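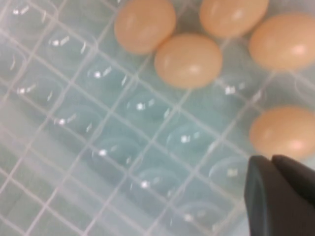
Wrist view, egg tray task, Candley station.

Candley data collection, working meeting, May 2024

Attending: Ustyna Moroz (chair), Nazar Nazarenko, Lesia Dovhaniuk, Vitalii Kobzar (minutes)
Apologies: Yaroslav Zinchenko

1. Minutes of the April meeting
Accepted with one correction: the Nelside station is to be listed as idle, not closed.

2. Episode count
Target for the egg task remains 600 accepted episodes. Nazarenko reported almost 60 still to record. Rejections were mainly for late starts, where the operator had already moved before recording began. Moroz asked that these be trimmed only if the approach to the egg is complete.

3. Start positions
Dovhaniuk said too many episodes begin with the gripper at the same corner of the tray. Agreed to vary start position and the cups filled. Layout sheets to be redrawn by Dovhaniuk.

4. Cup task
Translucent objects stay in the set. Kobzar noted that the rim is hard to separate from the tile surface in the wrist view, and that labelers disagree on the frame of first contact. Proposed rule: mark contact from the finger position log and use the wrist view as a check. Adopted for a trial on 9 episodes.
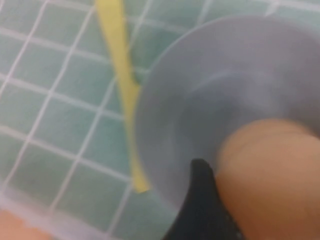
Zinchenko, in remarks sent ahead of the meeting, objected to filtering out blurred frames. The policy will get the same blur at run time, he wrote, and a training set without it would give a false reading in the Halim evaluation. Moroz agreed. Blur alone is no longer grounds for rejection.

5. Storage
Clallovwood server is short of space. Raw video to be moved after checksums are compared. Nazarenko.

6. Any other business
Operator notes to be typed in the episode form, no longer on paper.

Next meeting to be set by Moroz.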